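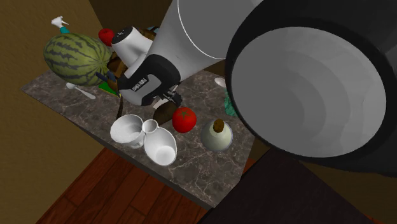

Simulated kitchen counter with the arm over it. Picture: Rhiannon Powell / Wynne project

Wynne project catch-up, 08/03/2026
Notes by Rhiannon (my turn again, so blame me for the spelling)

Present: me, Zlatko Dimitrov, both of the Lesemon people on the call, and the Rolero lot, who joined after item 1 and missed the good bit.

Last time's notes
Agreed, apart from Zlatko wanting it written down that he said "probably fine" about the new lighting and I put "fine". Corrected!

1. Where we are with the kitchen set
We've got 1,310 runs saved in the simulated kitchen, and 1,000 of them have been watched through by a person from beginning to end. I did a fair chunk of those myself over the past fortnight and I now see marble worktops when I shut my eyes. The rest are waiting in the shared folder under Jokora, which is still a silly name for a folder but we're stuck with it.

Lesemon asked whether we could train on the unwatched ones in the meantime. Zlatko said no, I said no, and then we had a long chat about why (mostly that a run marked as a success by the script can still have a spoon shoved on to the floor along the way, and we don't want it learning that). They were fine with it once we'd shown them one of the bad ones. So: watched runs only, for now.

2. How crowded should the counter be?
This took up most of the meeting. I'd put the crowded layout up on the screen, the one with the watermelon, the apple, the tomato, the spray bottle, the blender jar and the white crockery bunched up near the front. I love this layout. Zlatko thinks it's too much. His point is that the people driving the arm spend so long working out how to get down between things that the runs come out slow and full of little pauses, and the model then copies the pauses. Mine is that real kitchens look exactly like this (mine does, anyway) and if it only ever sees a tidy counter it'll be hopeless the minute somebody leaves a melon out.

We went round this a few times. Rolero turned up in the middle and sided with me, then with Zlatko. What we settled on is keeping the crowded layout but asking for 5 tries per driver before anything is saved, so people get their hand in first. I'm happy with that. Zlatko is "willing to look at it again", which I've written down word for word this time.

3. White on white
The teacup, the little creamer and the oval bowl are giving us grief. They sit so close together that drivers keep going for one and nudging another, and then they can't agree on whether that counts as a miss. Two people had marked the very same run differently, which is not great. New rule, starting with the next batch: if the thing asked for is picked up and the others stay upright, it's a good run, and nudges go in the comments box. Please do use the comments box, I read it!

Lesemon asked if we could just make the cup a different colour. We could, easily, and we'll do a few like that, but the all-white version stays in too.

4. Camera view
A short one, or it should have been. From the view we look at most, the arm hides a lot of the right-hand side, including most of the dish back there. Drivers have a second view they can switch to and hardly any of them do. Zlatko will put the two side by side on the screen so there's no switching. He reckons it's an afternoon's work, and I've heard that before, but he did manage the reset button in a morning so I'm being kind.

5. Wording of the instructions
Every run gets a typed instruction, and ours have gone very samey. I counted 4 ways of saying "pick up the tomato" in the whole set, one of which was spelt wrong. The learning side wants more variety, in the way people would really say it. "Grab us that tomato", "can you get the red thing by the bottle", that sort of thing. Rolero are going to ask round their office and send me a list. Nothing rude, please. I'm going to have to read them all.

Also the round brown thing. I've been calling it the coconut, Lesemon had it down as something else altogether, and so the labels don't match. It's the coconut from now on and I'll fix the old ones.

6. Next batch
Starts once the side-by-side view is in. We'd like the whole kitchen set finished by August, and then we can argue about the bathroom one.

Who's doing what
Me: go through the unwatched runs, sort the coconut labels, write up the nudge rule
Zlatko: both views on one screen
Lesemon: a handful of layouts with the coloured cup
Rolero: instruction list, to me by email please, I lose things in the chat

Any other business
The headset strap has gone again. Zlatko has ordered two.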